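3.2 Set-up and upkeep of the desk cell

The cell used in this study is one of the workstations at our Sillwood site. It has been in use for longer than the study itself, and several of the choices described in this section were made for earlier work and then kept. We report them in some detail, as during the review of our previous paper we were asked how the cell was maintained between sessions, and we could not give a full answer from our notes.

The arm is mounted beside an ordinary wooden desk and reaches over it from the left. The desk is not bolted to the floor. We considered this at the beginning, but the room is carpeted and the landlord did not allow drilling. Instead, the position of the desk is checked against the arm at the start of every session with a touch-off routine. The operator drives the closed gripper to three reference points on the desk top, one after another, and the controller stores the difference from the last accepted values. If the difference at any point is larger than 5 mm, the desk is pushed back by hand and the routine is repeated. Smaller differences are corrected in software.

The controller runs the Terside motion package with our own task layer, called Gritus, on top of it. Gritus keeps the session log, holds the list of objects allowed on the desk, and refuses to start a task if the touch-off values are older than 13 hours. This limit was chosen so that a calibration made in the morning remains valid until the evening but never until the next day. Operators found the limit annoying in the first weeks and asked for a way around it. We did not add one.

The cable of the wrist and gripper is led along the outside of the arm. The manufacturer's guide for the arm proposes a tight route with clips on every link, and we followed it at first. With this route the cable was pulled at the wrist connector each time the last joint turned far in one direction, and the gripper lost its signal for a moment. Such a loss was recorded as a failed grasp although the grasp itself was often good. After the second damaged connector we removed the lower clips and gave the cable a free loop. Since this change the connector has not been replaced. 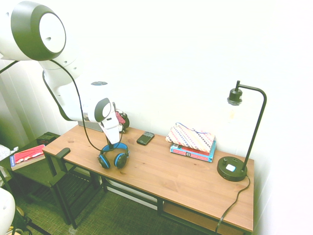
Figure 4. The desk cell with the gripper lowered above the headphones.

The free loop brings its own problem, which concerns the space between the arm and the objects. When the arm folds to reach a point close to its base, the loop sinks and may touch the desk top, and a light object can be moved by it before the gripper arrives. We therefore define a cable zone, in which no object may be placed at the start of a trial, and a minimum height for the wrist while it travels. The lowest part of the movement is allowed only in the last stage, when the gripper points downward over its target. In Figure 4 the arm is in such a position, with the fingers just above the blue headband and the black cable hanging over the desk. The headband is a demanding target for the height setting, as it arches up from the desk while the ear cups lie flat on it, and a setting taken from the ear cups would drive the fingers into the band. For this reason Gritus stores the approach height for each grasp point and not for each object.

Objects on the desk are daily things and were not prepared in any way. We did not add markers or change their surfaces. Things which are not targets, such as the phone, the stacked books and the lamp, stay on the desk during the trial and count as obstacles. The lamp needs some attention because it has a bare glass bulb at the height where the wrist travels. A keep-out volume is drawn around the lamp in the task layer, and it is entered again whenever the lamp has been moved. The check for this is visual, and we admit that it depends on the operator.

Regular care of the cell follows a simple plan. The finger surfaces are wiped with a dry cloth before the first trial of the day. The screws of the gripper mount are tested with a torque key after every 300 grasps, a number which Gritus counts and shows on the start screen. At the same stop the operator moves each joint by hand through its range, with the motors released, and listens for noise. The cable loop is inspected over its full length for flat or shiny places, mainly near the wrist, where it bends the most. The result is written into the log as free text. We tried a form with fixed fields, but the remarks became so short that they were of no use later.

One repair was necessary in the period of the study. In October, after 371 grasps since the last tightening – the stop had been postponed by an operator in order to finish a series – the gripper mount was found to have turned by a small angle. The fingers still closed correctly, but thin objects were held at one edge only. We tightened the mount, repeated the touch-off routine and discarded the whole series, as it was not possible to say at which trial the mount had started to move. The series was then recorded again with the same objects. The replacement screws came from Gashi, the workshop which also made our finger plates, and are secured with a thread lock of medium strength.

After this event the counter was changed so that it can no longer be postponed. A series which would pass the limit is now split before it begins, and the operator is informed of this on the start screen. The change costs nearly no time, but it means that some series in Section 4 consist of two parts recorded on either side of a maintenance stop. These are marked in the tables.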